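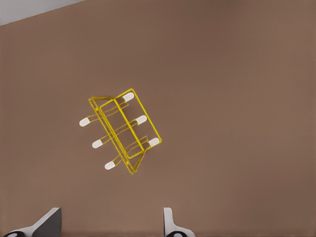
Print this page
E-mail this article

3.2 Practice in simulation

We came to the simulator by way of the calendar. The club at Grultley meets after school, the one real arm is shared with two other courses, and by the start of February it was plain that most students would get only a few minutes of hands-on time before the final task. So Gebhard Hollenstein built a virtual copy of our bench, and the students, who had been patient with us up to then, took to it right away.

The task stayed the same all through the unit: pick up a wire rack and set it down in a marked spot at the other end of the table. Figure 2 shows the yellow rack as the students met it in the simulator, with the gripper's fingers spread and the rack lying at an angle on the plain brown tabletop. We had first thought of using a solid block, and we are glad we didn't. A block can be grabbed nearly anywhere, and the students would have been done in an afternoon. A rack made of thin rods asks for a decision — which rod, from which side, and how far down — and those decisions were what we wanted to hear them talk about.

Figure 2. The rack task in simulation, seen from the gripper, before a grasp. The six white end caps served as landmarks in the students' written plans.

Students worked in pairs, one steering and one keeping the log, and they traded places after every attempt. Each pair wrote a short plan before touching the controls. The early plans were very brief ("go down and close" was a favorite), but they grew longer as the weeks went by, and we began to see sentences such as "line up with the long side first, then turn the wrist." Melur Oei, who read every log, noticed that the pairs had started naming the white caps so that they could argue about them properly, and we happily borrowed their names for our own notes.

In all, the club logged 104 attempts, of which 35 ended with the rack in the marked spot. We don't want to make too much of that number. Some pairs were careful and slow, others cheerfully tried the same bad grasp again and again, and one pair spent a whole meeting on the camera view alone — time well spent, in our opinion, though it added nothing to the count. The logs themselves turned out to be the richer source, and we take them up in Section 3.3.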